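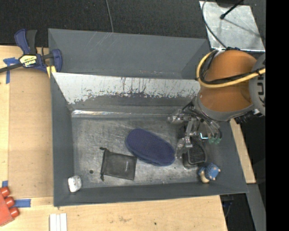
Le mot de l'atelier

Bon, je vous avais promis en janvier de ne plus parler de rangement, et me voilà déjà à trahir ma parole. Tant pis ! Vous avez été tellement nombreux à me répondre après la lettre sur les valises que je me suis dit qu'il fallait une suite, et cette fois je voudrais vous parler de l'entrée. Oui, l'entrée, ce mètre carré (chez moi c'est à peine plus) où atterrit tout ce qu'on a dans les mains en rentrant.

Je vis à Hondonmont depuis huit ans, dans un appartement au quatrième étage sans ascenseur, et je peux vous dire que quand on arrive là-haut avec les courses, on ne range rien du tout. On lâche. Les clés tombent sur le radiateur, le courrier glisse derrière, l'écharpe finit sur la poignée de la cuisine. Pendant longtemps j'ai cru que c'était une question de caractère (ma mère en est toujours persuadée), et puis l'automne dernier j'ai suivi un petit cours en ligne donné par Ditte Lauritsen, une Danoise installée à Potgieter, et j'ai changé d'avis.

Son idée est toute bête : on ne décide pas où vont les choses, on regarde où elles vont déjà. Elle nous a demandé de ne rien ranger pendant une semaine, mais vraiment rien, et de noter chaque soir sur un papier où s'était posé le bazar. J'ai trouvé l'exercice délicieux, vous pensez bien ! Au bout de la semaine, j'avais une feuille pleine de flèches et une certitude : mes chaussons ne dorment jamais dans le placard à chaussons. Ils restent au pied du fauteuil, parce que c'est là que je les enlève, voilà tout. Alors j'ai mis un panier au pied du fauteuil. Depuis, la paix.

Pour les clés, j'ai fait pareil. Elles allaient sur le radiateur, j'ai donc vissé une petite tablette au-dessus du radiateur, 40 centimètres de long, une chute de pin que je gardais sans savoir pourquoi. Mon mari l'a trouvée de travers. Elle est de travers, c'est vrai, mais les clés sont dessus tous les soirs, et moi je ne demande rien d'autre à une tablette.

Là où je cale encore, c'est sur les petites choses. Vous voyez ce que je veux dire : les pochettes qui accompagnent une paire de lunettes ou un chargeur, les bouchons dont on a perdu la bouteille, les boutons de rechange dans leur sachet minuscule. Ditte conseille une seule boîte pour tout ça, pas deux, et de la vider entièrement quand le couvercle ne ferme plus. La mienne est une vieille boîte à biscuits Zesel que j'ai depuis mes études, et je l'ai vidée dimanche... enfin non, je ne sais même plus quel jour, il pleuvait en tout cas. J'y ai retrouvé la clé de l'antivol que je cherchais depuis deux étés. Le vélo, lui, a été donné entre-temps. On me dit que le nouveau propriétaire a scié l'antivol, j'ai un peu honte.

Autre chose, et là je m'adresse à celles et ceux qui ont des enfants : baissez les crochets ! Ma sœur se plaignait des manteaux par terre alors que son portemanteau était à hauteur d'adulte. Elle a ajouté une rangée tout en bas, et son petit dernier accroche maintenant son manteau, son bonnet, et aussi le torchon, la laisse du chien et parfois une banane dans un sac. On ne peut pas tout avoir.

Quelques nouvelles pratiques avant de vous laisser. L'atelier « Une entrée qui respire » aura lieu en avril dans la salle du fond de la librairie Fotent, celle avec les poutres. On sera 8 au maximum, la table n'est pas extensible. La participation est de 50 euros, thé et gâteau compris (je fais celui aux noisettes, les habitués savent). Venez avec un plan de votre entrée dessiné à la main, même très moche, et si possible une photo prise un soir ordinaire, sans avoir rangé avant. Je vous vois venir !

Pour vous inscrire, il suffit de répondre à cette lettre avec vos prénom et numéro de téléphone. Je confirme les places dans l'ordre d'arrivée, et j'ouvrirai une deuxième date si la première se remplit trop vite.

Et puis racontez-moi où atterrissent vos clés. Je lis tout, je réponds lentement, mais je réponds.

À très vite,
Maud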